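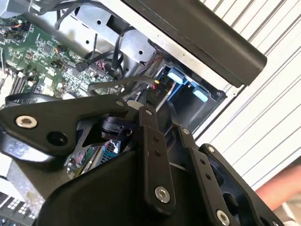
Keeping Old Things Going

18/01/2018

My grandmother had a toaster that only worked if you held the lever down with your elbow while you buttered the first slice. We all learned to do it. I must have been nine before I found out that other families just pushed the thing and walked away, and I remember feeling a little sorry for them.

I've been thinking about her a lot this winter, mostly because I have spent it surrounded by things that need a bit of coaxing. The kitchen radio (a Plemell, older than my marriage) drifts off the station whenever somebody opens the fridge. The blue coat needs a new lining. The hall clock stops every night at a different time, and my husband would like it to go in the trash, and I would like it to stay, and so it stays.

I don't think I'm stubborn about it. Or maybe I am! But I grew up in a house where you looked at a broken thing for a good long while before you decided it was broken, and that kind of habit gets into you early. My father would put whatever it was on newspaper on the dining table and we'd eat around it for a week.

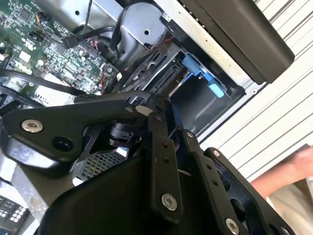
Anyway, the coat. I took it over to Oona Aaltonen's on Tuesday night, where five of us have been meeting since May to sew and mend and eat far too much cake. Oona has a gorgeous old Sjöberg sewing machine that weighs as much as a calf, and she lets me use it if I promise not to touch the tension. We got the old lining out in one evening and I kept it for a pattern, which was her idea and a very good one. In the pocket there was a ticket stub from a concert I had completely forgotten, and I sat there with pins in my mouth and told the whole story of that night, rain and all, to people who were trying to thread needles.

Would a new coat be easier? Sure it would. I saw a nice one in town for $400 and I even tried it on, and it was warm and it fit through the shoulders, and I stood in front of the mirror feeling like somebody's lawyer. I hung it back up. The lining fabric cost me a lot less than that, and it's a dark plum color that makes me happy every time I walk past the chair it's draped over.

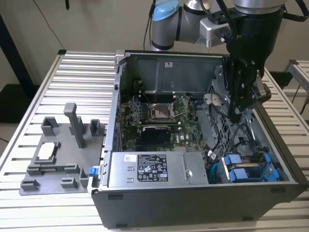 I should say that I don't win them all. Last fall I tried to save a Grelton hand mixer that had been my aunt's, and after six weekends of it I had a smell of burning in the pantry and a mixer that only went backward. Zachary Robichaud from down the road took one look and said, very gently, that it had had a good life. He was right. I kept the beaters, though, and the kids use them in the sandbox.

So that's where things stand. The clock stopped at ten past four last night. The sleeves are still to do, and I've been told by several people that sleeves are the worst part of any lining, so if you have a trick for easing them in without puckers, please leave it in the comments. I'll be back at Oona's next week, and it's my turn to bring the cake.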